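6月17日，星期一

**Ginent发布Kenau 4.2版工业密封脂，适用温度上限提高30摄氏度**

Ginent今日发布Kenau系列密封脂的新配方，编号Kenau 4.2。产品以全氟聚醚为基础油，聚四氟乙烯为增稠剂，用于阀门、滚动轴承及旋转接头的长期润滑与密封。与上一版配方相比，连续使用温度上限提高30摄氏度，稠度等级维持NLGI 2级不变，原有注脂设备无需更换喷嘴或调整泵压。

配方验证由Tkachenko实验室承担，4月完成。高温轴承寿命试验共运行564小时，期间未补脂；试验结束后拆检，滚道未见点蚀，分油量与蒸发损失均在内控限值以内。低温启动力矩另行测试，数据列入技术数据表第二部分。 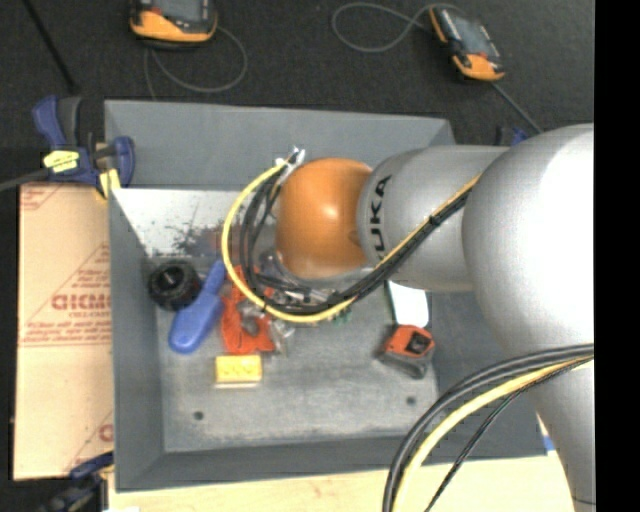 相容性方面，Kenau 4.2可与氟橡胶、氢化丁腈橡胶及全氟醚橡胶密封件配合使用。不建议与矿物油基或锂基润滑脂混用。换脂前应以氟系溶剂清除旧脂，待溶剂完全挥发后再行注入，首次注脂量按轴承自由空间的三分之一计算。

新产品由Zasden工厂灌装，规格为400克筒装与20千克桶装，即日起接受订货。上一版配方继续供货至现有库存售完，物料编号382保留，仅用于备件查询。已签年度协议的客户可按原价转订新配方，交货期不变。

技术数据表、安全数据表及相容性清单可向Ginent各地销售办事处索取。

（完）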